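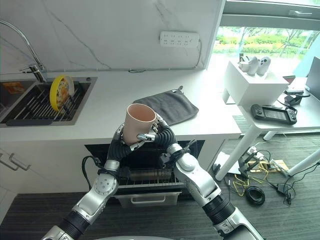
Project Diary of the Student Robotics Group
Braren Technical College
Entry for March, second working session

The group met in the kitchen workspace at 9:30 in the morning to continue work on the two-handed household task. All members of the second-year section attended. The purpose of the session was to record teleoperated runs for the Vachon exercise, which carries a third of the marks for the spring term. Under the rules of the exercise, a cup has to be handled by both hands and placed in the open drawer unit under the counter. The operator may not speak to the recorder during a run.

Before work began, the section reviewed the notes from the previous session. Two points had been left open. The first was the starting height of the arms, which had been written down differently by the morning and afternoon groups. The second was the naming of the files. It was agreed that both groups will use the morning group's height from now on, and that every file name will begin with the operator's desk number. Files already saved under the old system will be renamed before the end of the month.

The dataset stood at 1,044 accepted runs when the session opened. This includes the runs carried over from the autumn, which were made with an earlier glove mapping and are kept in a separate folder. The supervising instructor reminded the section that the autumn runs may be used for training but may not be used for the final evaluation.

Arm and Hand Checks

The checks took longer than planned. The members on duty followed the printed sheet, beginning with the shoulder joints and working down to the fingers. Each finger was closed and opened on its own, then all together, and the result was entered in the log as pass or repeat. One finger on the left hand was marked for repeat and passed on the second attempt.

The wrist camera views were then compared with the reference stills from the first session. The sheet calls for the fingers to hang free of the sleeve with the arm at rest, and for the tips to be clear in the picture. The members found the first part easy to judge. The second led to some discussion, since the sheet does not say how much of the shortest-looking finger must be seen. The instructor ruled that a partly covered finger is acceptable at rest so long as it comes into view when the hand opens. This ruling will be added to the sheet in the members' own words. 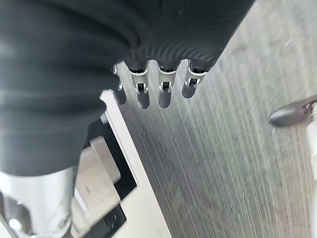
Recorded Runs

Recording began at 10:45. Each operator was given 5 practice runs, which are not saved, and then moved directly to the recorded ones. The counter was laid out according to the Weto chart: the folded cloth to the right of the sink, the plate standing in the rack, the drawer open. The layout was restored after every run by the member assigned to the counter, who also called out when the space was clear.

The first operator worked slowly and was advised to continue in that way. The assessment gives no credit for speed. Most of the difficulty came in the moment after the cup is let go, when both hands must be opened and brought up without touching the rack or the front of the drawer. Several members tended to lift one hand first and then look for the other. The section agreed to practice raising both hands together, with the fingers spread, and to hold that position for a slow count before ending the recording. 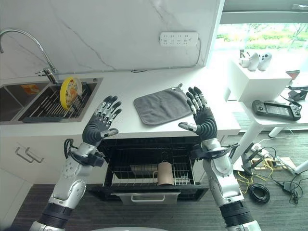 The question of the cup's handle was raised again at this stage. One part of the section holds that the handle should always be turned the same way, so that the runs can be compared. The other part holds that a household robot will meet cups in every position and that the training runs should reflect this. Both views were entered in the log. The instructor asked for the matter to be settled in writing and assigned a page to each side, to be handed in with the next diary entry. Until then the direction of the handle is to be noted for each run and not corrected.

The section accepted 36 runs before the midday break. The rejected runs were kept in full, with the reason for rejection typed beside each one. The commonest reasons given were a late start of the recording and a hand left outside the agreed finishing position. No member is to delete a rejected run, even a very short one, as these will be needed for the written report on errors.

Afternoon Work

After the break the section divided. One half remained with the robot and the other half moved to the desks to begin labeling the morning's material in Fukemow, the department's annotation program. Labeling was done in pairs. Each pair marked the point at which the first finger touches the cup, the point at which both hands are in contact, and the point of release. Where the two members of a pair could not agree, the run was set aside for the instructor.

The labeling pairs reported that the wrist views were of great help for the point of contact but of little use while the arm was at rest, when they show mainly the sleeve, the fingers and the floor. A member asked whether these resting portions might be trimmed to save space on the drive. The instructor replied that they are to be kept for the present. They allow the resting position of the fingers to be compared from one run to the next, and the drive has room enough until the summer.

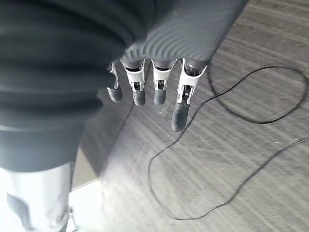
The half of the section remaining with the robot used the last hour for training the newer operators. These runs were saved in the practice folder and will not be added to the total. The instructor noted a steady improvement in the approach to the cup and asked that elbows be watched more closely on the way down to the drawer.

Cables were discussed at the close of the session. The laboratory rules require that any cable lying on the floor be coiled or moved aside before the room is handed over to the next class, and the section was asked to leave sufficient time for this. Ten minutes had been allowed on the timetable, and the section considers this too short. A request for a longer closing period will be put to the department.

Matters for the Next Session

The two papers on the handle are to be handed in at the start.

Files saved under the old naming system are to be completed by the morning group, and the list checked by the afternoon group.

The arm and hand sheet is to be reprinted with the ruling on covered fingers.

Operators who have not yet made recorded runs will go first. There are 24 runs reserved for them, and these may not be transferred to other members.

The session closed at 3:40 in the afternoon. This entry was prepared by the section's recorder for the month and read back to the members before signing.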